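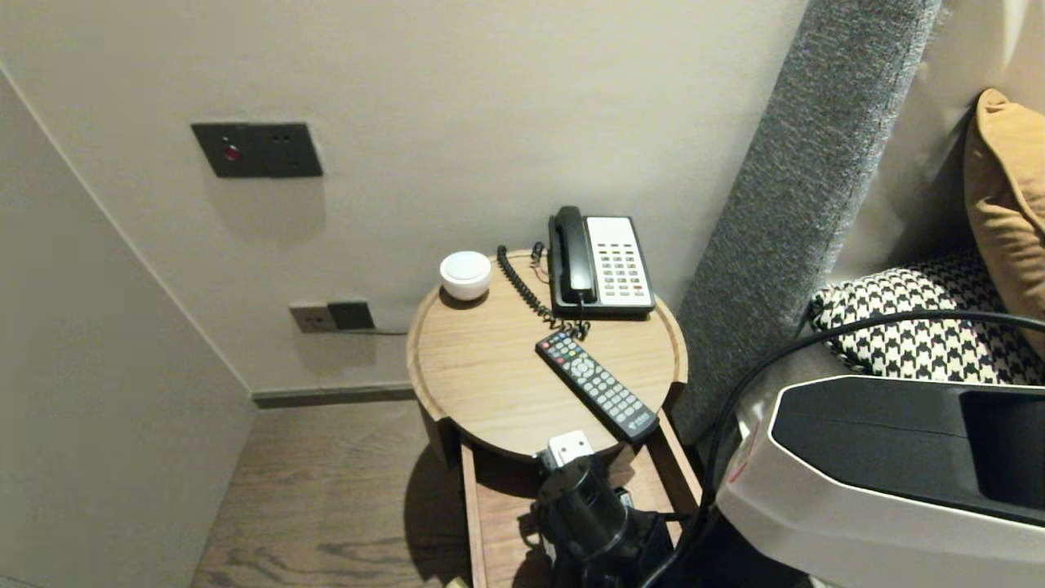 The Brekero is a round bedside table for hotel rooms, serviced apartments and staff accommodation. It is supplied by Jenard under item number 258 and is intended for positions where a rectangular nightstand would project into the walking space beside the bed. The top has a slightly raised rim, with an open level beneath it. In a corner position, between the wall and a gray upholstered headboard panel, the top takes a corded desk telephone at the back edge and a television remote in the middle, with a small white round item to the left of the telephone. The remote in this arrangement is placed diagonally and its end extends slightly past the front rim. If it is to be kept entirely inside the rim, turn it parallel to the wall.

We use cookies to keep your quote list and remember your region. Manage preferences | Accept

Construction

The table is wooden, in a light oak color. The top is a disc and has no front or back as such, but the level below it does, and the table should be turned so that the open side faces the user. The legs are curved and bend outward toward the floor. Allow for this when setting the table against a bed base: the point of contact may be the foot of the leg, with the top still standing clear of the mattress.

The rim is low. It stops a pen or a room key from rolling off during normal use and gives housekeeping a defined edge to wipe to. It will not contain a spilled glass of water. Liquids should be removed from the inside corner of the rim with a dry cloth, as this is where residue collects.

The finish is called Guthrie in the Jenard color list and is the only wood finish currently offered for this item. Color varies between batches. Properties replacing single tables in an existing room should order a finish sample first and compare it under the room lighting, with the bedside lamp on and again with it off.

Placement

The table is free-standing and is not fixed to the wall. On floors with wood planks, fit felt pads before the table is moved into position. On carpet, leave the pads off.

Leave enough space behind the table to reach any outlet mounted low on the wall. A round top leaves two open areas at the back when the table is pushed into a corner, and one of these is normally sufficient for a plug to be inserted by hand. Cables that run along the wall should be kept above the baseboard and behind the legs. Avoid running them across the floor in front of the table, where they will be caught by the vacuum cleaner.

If a switch plate is mounted on the wall near the bed, set the table so that the plate remains reachable from the pillow. Tall items should stand on the side away from the plate. Recommended clearance between the tabletop and the lower edge of any switch plate is 200 mm.

Telephone and cord

A desk telephone is the largest item most properties will place on the top – the layout should start with it. Put the base against the back edge with the keypad facing the bed. The handset cord needs space of its own. A coiled cord left to settle naturally will take up a part of the top in front of or beside the base, and this part is then lost for other use. Where the telephone sits on the right, let the coil lie to the left and keep the front half of the top free for the guest.

Fit a line cord of at least 1000 mm if the wall jack is on the far side of the headboard. Shorter cords tend to pull the base out of line each time the handset is lifted.

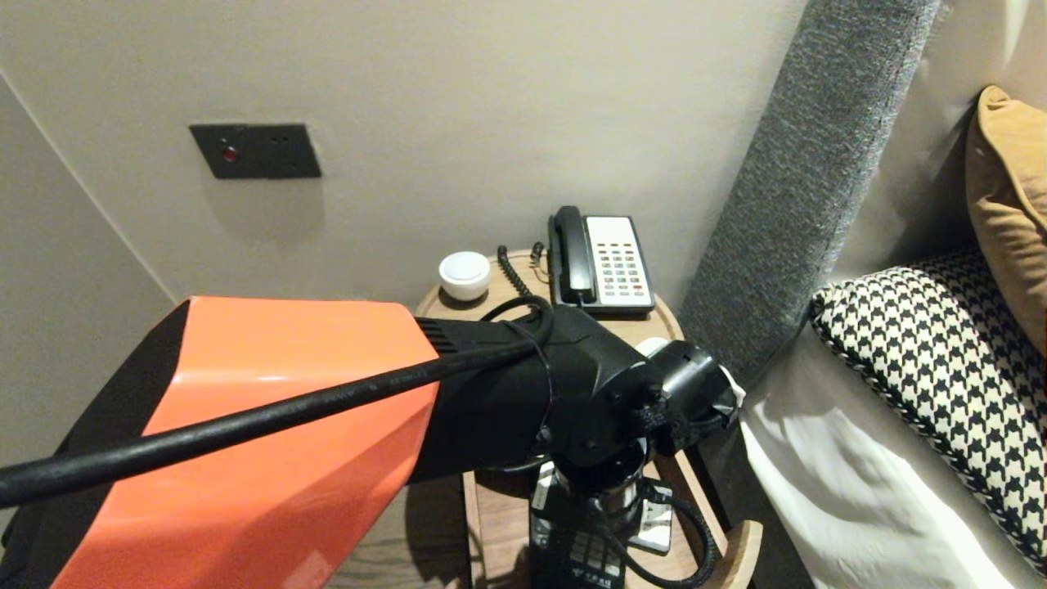 The lower level can be used for equipment that does not need to be within view. Check the height of the item against the opening on the product drawing before ordering, and include the plug and the bend of the cable in the measurement. Appliances that give off heat in use should not be operated on this level. They may be stored there switched off and unplugged. Cables from the lower level should be routed down and to the side, clear of the legs.

Books and magazines can be stored on the same level if no appliance is present. Do not stack items until they touch the underside of the top, as this marks the finish.

Use with the Vivum headboard

The Brekero was drawn up alongside the Vivum headboard panel and the two are often specified together. They are sold separately and neither depends on the other. With Vivum panels, leave a gap between the rim and the upholstery. Direct contact causes a shiny line in the fabric after some months of use, at the height of the rim, and the line does not brush out.

Care

Dust with a soft dry cloth. For marks, use a cloth dampened with water and a small amount of neutral soap, then dry immediately. Do not use abrasive pads, solvent cleaners or silicone polish. Lift the telephone when cleaning. Dragging it will leave scratches if the rubber feet have picked up grit.

Check the leg fixings once a year and tighten by hand – power drivers will strip the inserts.

Ordering

Item number: 258
Range: Brekero
Finish: Guthrie
Assembly: legs to be fitted on site, hex key included
Minimum order: 4 tables
Largest single order without a production schedule: 200 tables
Standard lead time: confirmed with quotation

The text on this page was revised in December 2020. The line cord recommendation and the note on leg fixings replace those in the printed sheet issued the previous February, and the printed sheet should be discarded.

Drawings, finish samples and replacement leg sets are available on request. Contact Innes Forsyth, contract sales, and quote the item number together with the delivery region. Replacement tops are not stocked and are made to order with the next production batch.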